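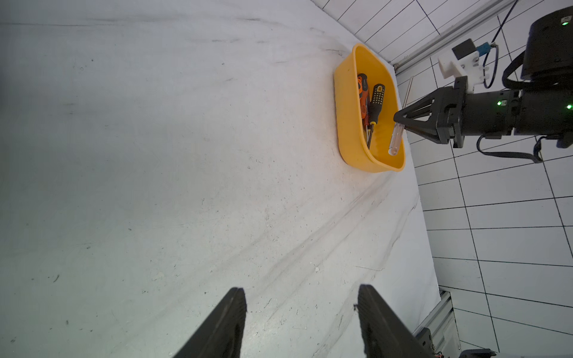

**Bench rules, third go**
16/08/2018

The two-arm bench has a new set of rules. The last set ran to 7 pages and was read, as far as I can establish, by me and by Shakuntala Rathore, who found the spelling mistakes. The new one fits on a single sheet and is taped to the door at eye height, or at least at Shakuntala's eye height. The rest of you can crouch or stretch.

Most of it you know already. The bits that have changed are below, with apologies to anyone who had grown fond of the old wording.

**One arm in the bin at a time.** The old rule said that both arms could work in the bin "where the operator judges this sensible". Every operator judged it sensible, every time, and in June we sent Hnatiuk an order for replacement fingers that made their sales desk ring up to check we hadn't typed it twice. If one arm has hold of something in there, the other stays out on the open table until the first has lifted clear. This goes for slow moves as well. A slow knock is still a knock, and you get longer to watch it.

**Screwdrivers are sharp things.** There was a lively argument over whether a screwdriver counts as a sharp tool or a blunt one. Cinzia Villa settled it by pointing out that the old rules put scissors in one class and "everything else" in the other, and that she could think of a few things in everything else she wouldn't want waved at her. So: anything with a metal shaft goes in the sharp class. Nobody stands within reach of either arm while one is being held, and handing tools from a gripper straight to a person is out. Put it down, stop the arm, pick it up. I know it looks better in the demo the other way.

**Green lights.** A green light on a joint is not a safety device. It doesn't mean you may lean over the table to get your pen. The only thing that means you may lean over the table is the stop button, pressed, by you, with your hand still near it. I have written this in capitals on the sheet and would be glad not to have to use a bigger font.

**Cables.** Leave enough slack for the wrist to turn all the way round and no more than that. Before the first run of the day, take each arm slowly to the ends of its travel and watch the cables while it goes – the cables, please, as opposed to your phone. If a loop catches on a bracket, re-route it and do the check again from the start. Printed brackets get a look for cracks at the same time, and a full change every 3000 cycles. Trometent keeps the count now, so "I thought you were counting" has been retired as an excuse.

**The table top.** Scuffs are fine. Gouges are to be written down. If you can catch a fingernail in it, it's a gouge. A fingertip skating along the surface usually means that someone's height setting has drifted, and I would sooner hear about it on the day than work it out from the pattern later. Wipe down after every 300 picks, or before Cinzia comes in, whichever is sooner.

**Who signs.** Two names on the start sheet, and they have to belong to two different people. Pratato was a very good cat but is no longer accepted as a second signature.

The Hukico bench keeps its old rules for now, as it has only the one arm and so far has had nobody to fight with. Comments on the new sheet go to me in writing. Comments on the sheet itself, in biro, have already begun, and whoever drew the moustache on the stop button should know that it makes it harder to find.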